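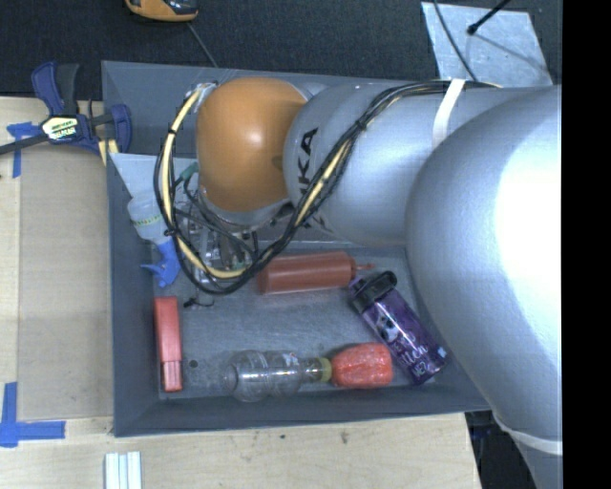 How often does the dress pack on the arm need a hands-on check? Every 200 run hours, and again after any change to the gripper or its wiring.

**Cell 47 - bin picking, periodic inspection**
Inspector: Mabli Mostyn
Reviewed: Mingxuan Lu
Date: 2023-04-04
Hours since last service: 137

Lock out the controller before items 1 to 6.

**Arm and cables**

- [x] 1. Straps on the silver link and on the large section are white, closed, and not cutting into the jacket. *OK.*
- [x] 2. Cable loop under the orange joint cover clears the bin wall at full reach. *Tested at slow speed - clears on all four corners.*
- [ ] 3. No rub marks where the bundle crosses the lettering on the link. *Light polish on one black cable. Recheck at next service.*
- [x] 4. Gripper plates and fittings tight. *Two screws took a quarter turn.*
- [x] 5. Green tubular fitting seated. *OK. Pull test by hand only.*

**Bin and table**

- [x] 6. Bar clamp on the left rim tight, jaw pad flat on the wall. *OK.*
- [ ] 7. Bin position matches the taught frame. *Off at the rear left. Retaught, saved as Skakera 663. Old frame kept until December.*
- [x] 8. Blue tape at the tan sheet in place. *OK. Replace if a corner lifts.*
- [x] 9. Bin floor free of cracks. *Scuffs only, accepted.*

**Restart**

- [x] 10. E-stop and reset, both stations. *OK.*
- [x] 11. Dry cycle with the bin empty, then one loaded cycle. *No faults logged.*

Open: items 3 and 7. Spare straps are in the Breller drawer. Lu to confirm the new frame before the next long run.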